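Table Dressing and Tablecloths, Session 4
Handout for the evening course in event setup, Wallham

Okay, so last time we got through chairs and I promised you linens, and I know a few of you have been waiting for linens since June. Get your notes out, because I talk fast when I like a subject!

First thing, the cloth goes on before anything else comes near the table. I say this every term and every term I see a centerpiece parked on bare wood while two people try to float the fabric over it. Clear the top, wipe it down, let it dry, and then bring the cloth in folded over your forearm. Unfold it on the table, never on the floor.

About size. You need to know three things: how wide the top is, how high it stands, and how much drop the client wants. Drop is the part that hangs. For a round top you add twice the drop to the diameter and there's your cloth. For a rectangle you do that sum once for the length and once for the width (people forget the second one and end up with bare ends). Write it on the job sheet in inches and stick with inches.

Color next. White shows everything, and under blue daylight it can look a little cold. Cream is kinder. If the room has big windows, take your sample over to the glass and then back under the ceiling lights before you commit. I once signed off on a whole order for the Cloltden spring dinner from a swatch I'd only looked at in my kitchen — never again. It was 13 cloths and every one of them went yellow under the house lights.

Creases. A cloth that has been folded in a box will have fold lines, and you have a few ways to deal with them. Steaming on the table is my favorite. Start in the middle and work out toward the rim, pulling gently with your free hand as you go. Don't chase every tiny ripple at the edge. Fabric going over a rim is going to have some soft folds in it and guests expect that, but a hard line straight across the middle is what they'll notice.

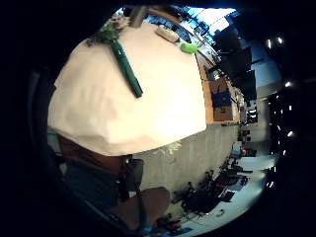
Now, what goes on top. Greens are the cheapest way to make a plain cloth look dressed, and they're forgiving. Mix dark leaves with paler ones so the bunch doesn't turn into one heavy lump. Shake them out over a bin first, and pat the stems dry, or you'll have a green mark on the linen by dessert. Keep the tall stuff away from where people need to see each other.

For your practice at home, use any table you have and a bedsheet if you don't own a cloth. Measure, work out the drop, dress it, take it off, do it again. Try it with a partner and then alone, which is a lot harder on a long table!

Reading for next time is the Karunaratne chapter on napkins, and the Funider linen list if you want to compare fabrics. Bring a tape measure and one bunch of something leafy.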